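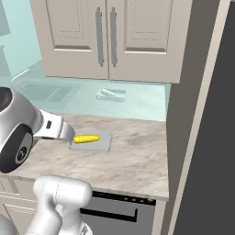

How does a robot know what corn is, Obsa Demissie wanted to know, and who shows it where to grab?

Great questions! The short answer is that a robot doesn't know what corn is at all, at first. It has never been hungry. It has never sat at a picnic with butter on its chin. When a robot starts out, an ear of corn is nothing but a patch of yellow dots in its camera. Somebody has to help it learn, and the way we help is by giving it examples. Lots and lots of examples!

Learning by being shown

Think about how you learned to tie your shoes. A grown-up probably sat next to you and did it slowly. Then they did it again. You watched, you tried, you got a floppy knot, and you tried some more.

Many robots learn in a way that's a little bit like that. A person steers the robot's arm through a job from start to finish, and a computer saves everything as it goes along: what the robot saw and how each joint bent, plus when the fingers opened and when they closed. One whole try, saved from beginning to end, is called a demonstration. (That's a long word, so lots of people just say "demo.")

A big pile of demos is called a dataset. The learning program goes through the pile over and over, looking for patterns. When the corn is over here, the arm goes this way. When the corn is over there, the arm goes that way.

A kitchen inside a computer

Now for my favorite part. The kitchen at the top of this page isn't real! The marble counter, the cabinets, the dishwasher and the corn on its gray tray were all drawn by a computer. So was the white robot arm. You couldn't eat that corn even if you were starving.

A pretend world like this is called a simulation. It works a lot like a video game. The computer knows rules about how things move, so if the robot lets go of something in midair, it falls. If the arm bumps the tray, the tray can slide.

Why pretend? Well, suppose you want to practice picking up corn all day long. In a real kitchen, you'd have to put the corn back by hand after every try. You might drop it, squash it or send it rolling under the fridge. In a simulation, you press a button and everything jumps back to where it started. No mopping!

The little gap before the grab

Look at where the robot's fingers are. Their tips are right at the left end of the corn. This is a very important spot in any demo, because the last little bit before a grab is where a lot can go wrong.

Try it yourself with a pencil on a table. Make your thumb and one finger into a pincher, and move very, very slowly. Where do your fingers need to be before you squeeze? If they're too high, you pinch air. If they're too low, you bonk the table. You do all of this without thinking, but a robot needs to find out from its examples.

Changing things around

Here's a puzzle. Suppose you showed a robot 89 demos, and in every single one the corn was in exactly the same place. What would the robot learn?

It might only learn to reach for that one place! Move the corn over by the width of your hand, and the robot could pinch at nothing.

So the people making the examples mix things up. In our project, which is named Urndale, we turn the corn sideways or move it to the other end of the tray. We change the color of the counter. We swap in a different kitchen with different cabinets. Our pile has 3,131 demos in it so far, and I still get excited when a new one goes in.

What about the mistakes?

Sometimes the person steering the arm misses. We mark those tries so the computer doesn't mix them up with the good ones. We don't always throw them away, though. If the fingers miss, back up and try again, that can be a really useful thing for a robot to see.

Be the robot

You can make your own demos at home. You'll need 2 people, a spoon, a cup and a blindfold.

One person is the robot and wears the blindfold. The other person is the teacher.
Put the spoon on the table.
The teacher gently guides the robot's hand to the spoon and then to the cup.
Do that five times, always starting with the spoon in the same place.
Now the robot tries alone.
Move the spoon somewhere new and let the robot try again. What happened?
Do five more lessons with the spoon in a different place each time, and see what the robot does now.

Then trade places, so the teacher gets a turn at being the robot.

Words to keep

Demonstration: one try at a job, saved from start to finish.
Dataset: a big collection of examples.
Gripper: the part of a robot that grabs, like a hand.
Simulation: a pretend world that runs on a computer.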